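Notes from a waiting room

3 min read

I had my blood pressure taken in February by a machine in the corner of the surgery in Morham, which asked me to sit still for five minutes and then squeezed my arm as if I owed it money. It printed a slip. I read the slip, decided it was wrong, and did it again. The second slip was worse.

The nurse was kind about it. She said one reading means very little, and would I mind taking my own at home, morning and evening, and bringing the numbers back. I said I wouldn't mind at all, in the voice of a man who minds.

The home monitor

I bought a Releck, on the grounds that it was in stock. It has a cuff, a screen and a memory that holds 80 readings, so it now remembers more about my spring than I do. The instructions ask for no coffee, no talking, feet flat on the floor and the arm resting at heart height. I had to look up where my heart was. It's further over than I'd been pointing to during the anthem.

What I hadn't expected is how much the number moves. Two readings taken a minute apart can look like they belong to different people, one of whom is being chased. I learned to ignore the first and write down the second. I also learned not to do it straight after opening the gas bill.

Salt

My other homework was to read labels. I'd always thought of myself as someone who doesn't eat much salt, because I don't put it on chips. A Grivine lasagne, which I was eating twice a week and regarded as more or less a vegetable, turned out to be responsible for a good share of my day's allowance. Bread is in on it too. So is the soup I'd bought to replace the lasagne.

I've started cooking again, in a small way. Lentils mostly. They taste of lentils for a fortnight and after that you stop holding it against them. 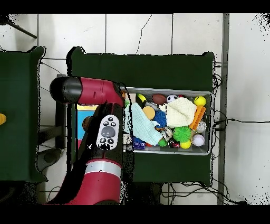 Walking

I was told to be more active, which the leaflet says can include gardening. I've got a window box. So I walk to the far end of Morham and back after tea, 2,425 steps by my phone if I don't cut through the car park, and I do cut through the car park when it rains.

The follow-up is on Fri 21 May. I've got two sheets of numbers to hand over, in my best writing, with one coffee stain I intend to keep my thumb over.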